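Plivau moves clip sorting to two-arm cells at Monport returns site

MONPORT — Office supply distributor Plivau has moved part of the small-goods sorting at its Monport returns building to two-arm robot cells, the company said Thursday. The cells pick loose items off a work surface and put them in trays, a job that until May was done by hand at the long benches on the east side of the floor.

The change covers binder clips and other small stock that comes back from customers out of its packaging. Larger returns, paper goods and anything with a battery stay with the manual line.

Plivau bought 2 cells from Drudel, an integrator that also handles service under a two-year contract. Software for item recognition comes from Sakamoto. The three companies did not disclose the price. 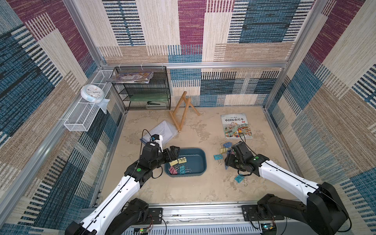 Staffing on the returns floor is unchanged, according to Plivau, but the work is divided differently. Sorters who used to spend a full shift at the bench now rotate between the manual line, the packing tables and a new post called cell attendant. The attendant loads the work surface, removes filled trays, clears stoppages and logs each one by type. Clips are among the harder items on the list. The wire handles may be splayed or folded back, and a clip lying at an angle presents a different grip point from one lying flat, so the attendant's log has separate codes for a missed grip, a dropped item and two items lifted together. Drudel reviews the codes every week and adjusts grip settings from them.

During the acceptance run the cells handled 1,445 items. Of those, 373 needed an attendant to step in, most often to separate items that had hooked onto one another. Plivau said it accepted the result on the condition that Drudel rerun the test before the autumn returns peak. No target figure was given.

Both arms in a cell work over the same tray, and the control software keeps them from entering the same space at the same time. Where the two paths conflict, one arm waits. Attendants told the company the waiting was hard to tell apart from a fault during the first weeks. Drudel has since added a status line to the attendant's screen showing which arm is holding and for how long.

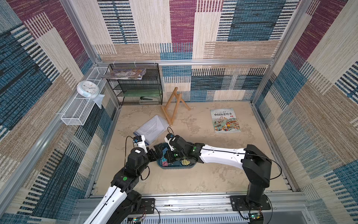
Two robot arms reach over a shared tray from opposite sides at Plivau's Monport site.

The attendant post carries a small pay supplement, paid by the hour and only for hours spent on the cells. Training takes 2 days, the first on stopping and restarting the equipment and the second on logging. Sorters can decline the post without losing their place in the rotation. Plivau said most of the day shift has completed the course and that the evening shift will begin once the day schedule is settled.

Employee representatives at the site asked for two changes before signing off on the rotation. The first was a limit on consecutive hours as attendant, now set at half a shift. They argued that watching for stoppages is tiring in a different way from bench work — less strain on the wrists, more on attention. The second was that stoppage logs not be used to rate individual workers. Plivau agreed to both in writing.

Repetitive handling of small parts had been a steady source of complaints at the benches, the company said. It has not yet compared complaint records from before and after the change and does not expect to do so until the rotation has run through a full season.

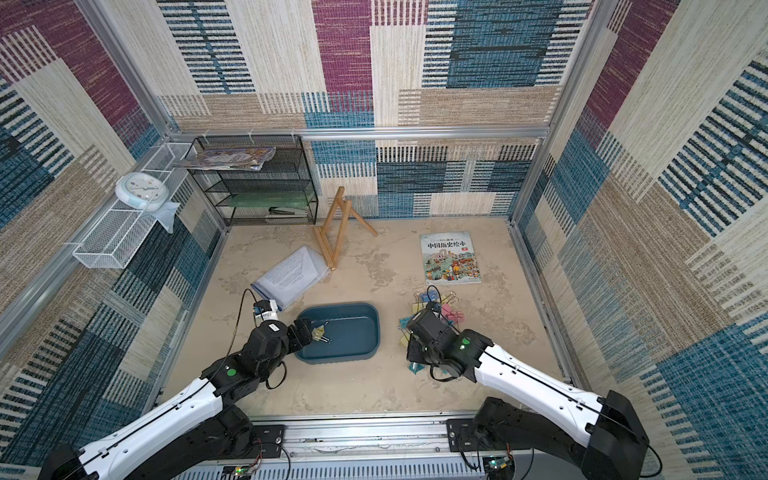
The left arm holds a yellow binder clip above the rim of a tray while the right arm is positioned over a pile of mixed clips.

Plivau has an option with Drudel for further cells at Monport. The company said any decision will follow the second acceptance test. Bench sorting continues on both shifts in the meantime.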